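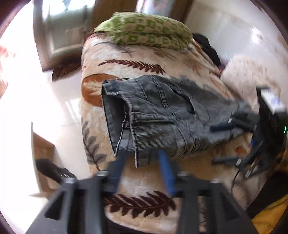 *Gray corduroy pants on a quilted bedspread with a fern pattern.*

## Why are corduroy pants stripy?

Have you ever run your fingernail across a pair of corduroy pants and heard that funny little zzzip? Those raised lines are called wales (yes, it sounds just like the big animals that swim in the sea!), and they run up and down the cloth in long, soft rows.

Corduroy starts out as a plain, flat-looking cloth with lots of extra threads woven in as little loops. At the mill a machine snips the loops open — snip, snip, snip, all the way along — and then brushes them until they stand up and go fluffy. The fluffy parts are the ridges, and the valleys between them are where you can see down to the cloth underneath.

## And why is a quilt puffy?

A quilt is really a kind of sandwich. There's a pretty layer on top, a plain layer at the bottom, and a thick, soft filling in the middle. Stitches go right through all the layers and pull them close together, and everywhere the stitches don't go, the filling puffs up again. The filling holds lots of air, and that helps keep you warm on a chilly December night.

## Go on a cloth hunt

Ask a grown-up if you may look through the clean laundry, then close your eyes and feel one thing at a time. Is it ribbed, or fleecy, or smooth? Look at the seams too, because you may find two rows of stitching side by side, like on the pants in our picture. And when you're all done feeling, please do fold everything up again!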